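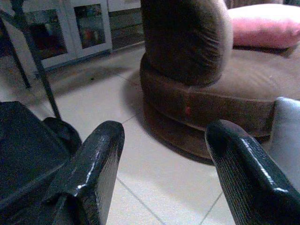
The Langat Student Robotics Club is pleased to share an account of its Home Assistance Project, now at the end of its second term. The posts below have been prepared by the club secretary on behalf of the members. 1/17

The task set for the team was a plain one. A mobile arm must enter a furnished room it has not been shown before, find a named soft item, pick it up and bring it to a person seated near the door. No markers may be placed on the furniture or the floor. 2/17

The project was proposed in August by Muthoni Mussa, a final-year student in mechanical engineering, and was approved with a working group of six. Dr Kimutai Lema of the control laboratory agreed to act as supervisor. 3/17

Members chose cushions and pillows as the first class of object. A cushion has no fixed shape, it can be held in many ways, and it does not break when dropped. The last point was raised by the supervisor and was accepted without debate. 4/17

The system in use is known within the club as Itetier. It comprises a wheeled base, one arm, a gripper with two fingers and a small camera carried close to the gripper, so that the view travels with the hand. 5/17

Placing the camera at the hand was the subject of some disagreement. A fixed camera on the base gives a steadier view of the room. The hand camera gives a closer view of the item but always has the fingers in it. Josphat Massawe wrote the short paper that settled the matter in favour of the hand. 6/17

The software must therefore learn to disregard the fingers. In the first trials it reported them as furniture. A mask was drawn by hand for the fully open position, and a second set of masks now covers the positions between open and closed. 7/17

Training pictures were gathered in furnished rooms lent to the club by families and by the Duvetti showroom, to whom we record our thanks. Each session was limited to two hours, and all rooms were returned to their former order. 8/17

The collection at present holds 856 labelled pictures. The working group has set 2,000 as its aim before the regional meeting. Labelling is carried out by pairs of members, and where a pair cannot agree the picture is put to one side for the weekly meeting. 9/17

The most frequent cause of disagreement is the boundary between a cushion and the seat beneath it. Where both are brown, or both are grey, the line is often hard to place. Members are asked to follow the seam where one can be seen and to mark the label as uncertain where it cannot. 10/17

Poor light is the second cause. The club had at first intended to discard dim pictures. Maarja Lukoševičius, who leads the vision group, asked that they be kept — people do not always have the lamps on when they want a pillow — and her view has been adopted. 11/17

Work on the grip itself is less advanced. The fingers close until the motor current rises past a set value. For firm objects this is sufficient. For a soft pillow the current rises slowly, and the arm may begin to lift before the hold is secure. 12/17

Mwangi Rweyemamu has tested a slower close followed by a short pause and a small trial lift. If the item slips, the fingers open and the attempt is repeated from a lower point. The routine adds time to each attempt, and the group is considering whether the first lift can be made shorter. 13/17

Thin furniture legs remain a difficulty for the base. The distance sensor sits low and may miss a slender leg set at a slant. The present rule is that the base must stop if the camera and the sensor do not agree. The result is a cautious machine that spends a good deal of time standing still. 14/17

Replacement finger pads have been ordered from Brostex. Until they arrive, members are reminded that the fitted pads are to be wiped with a dry cloth only, and that the emergency stop is to be held by a named person whenever the arm is under power. This rule applies to visitors and to senior members alike. 15/17

An open session will be held in the club workshop on 16 December 2020. Attendance is by prior booking, face coverings are required, and numbers in the room will be kept low. Those unable to attend may request the written report, which will contain the full results of the grip trials, including the failed attempts. 16/17

The club would also be glad to hear from households willing to lend a sitting room for a single session in the new year. Rooms with low seating and patterned fabrics are of particular interest, as both are poorly represented in the collection. Enquiries should be addressed to the secretary through this account. 17/17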